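Well, they've gone and done it. The two stars of Skeleck are officially off the market, and I found out at almost exactly the same moment as everybody else, in my pyjamas, with toast in one hand and my phone in the other.

If you've somehow missed it (how?!), the pair who play Skeleck's warring harbour pilots put up a joint post just after breakfast saying they'd got married, quietly, in Mellor, with 42 guests and no press. There were 2 photos and a caption that simply said "Yep." I have been waiting for this since the lighthouse episode in series one and all I get is "Yep". I loved it, obviously.

The village hall had been booked under a made-up name, and the guests were told it was a birthday lunch. Somebody's auntie apparently turned up with a wrapped casserole dish and a card with a badge on it. She'd been told sixtieth, so the badge said 60, and the bride wore it all afternoon, pinned to her jacket. Apparently it stayed there all day, just below the collar.

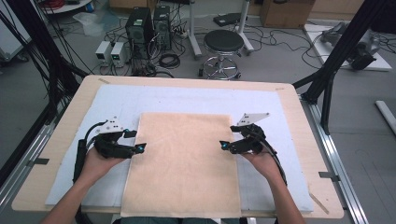
She'd kept the dress under wraps too, and there's been a lot of guessing over who made it. Half my group chat said it had to be one of the big houses. Wrong! It came from Pristico, the little bridal shop in Hatow that mostly does alterations and the odd prom. The shop confirmed it by lunchtime with a post of its own and, bless them, by teatime they'd had 700 messages and had to switch the phone over to the answering machine. I rang to see if I could get a word and got the machine as well, so I left a rambling message about how pleased I was and then hung up without giving my number. Very professional.

From what I've heard it's a plain, long-sleeved thing with a high neck, tea length, with a short wool jacket over the top because the hall's heating is famously rubbish. No train, no veil. He wore the brown suit he had on at the Skeleck wrap party, or one so like it that I can't tell the difference, and I have spent longer comparing the lapels than I'd like to admit.

Now, the timing. Series three finished filming in September, and there were rumours even then, mostly from people who'd seen them sharing chips on the sea wall in Hatow between takes. Both of them laughed it off. He told a radio show they were "very good at being cross with each other" and left it there. She said her heart belonged to her dog. The dog was at the wedding, by the way, and spent the day looking fed up in a bow tie.

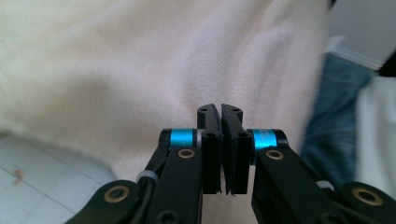
What I really want to know is what this means for the show. The last we saw, her character had just sunk his boat, and you don't come back from that easily. The production people have said nothing beyond a short congratulations, and series three still hasn't got a start date. If you're planning to rewatch in the meantime, you'll want a big cream blanket, all soft folds like the fabric in the photo just up there, a pot of tea and a strong stomach for the eel storyline. Start with the harbour fair episode. I watched it again last night and the way he looks at her over the coconut shy is ridiculous – how did any of us think that was acting?

There's no honeymoon yet, as far as I can find out. She's about to start rehearsals for a play and he's got voice work to finish on a cartoon where he's the badger. A fan in Mellor who walked past the hall that afternoon reckons they all came out to the car park for a group photo, it started raining, and everyone piled back in and put the music up. She could hear it from the bus stop. Mostly disco, she said, then something slow, then the same disco song again.

The comments under the post are lovely, for once. Lots of crying faces, lots of boats, and quite a few people claiming they knew all along (so did I, I've got the messages to prove it). The actress who plays the harbourmaster has written "FINALLY, now give me my casserole dish back", so perhaps that wasn't somebody's auntie's after all. I'm looking into it.

I've asked both their agents whether there's more to come, another photo or a proper interview, and one has replied to say they're keeping the rest for themselves. Fair enough. I'll update this if the other one gets back to me, or if Pristico ever rings, though they'd need my number for that.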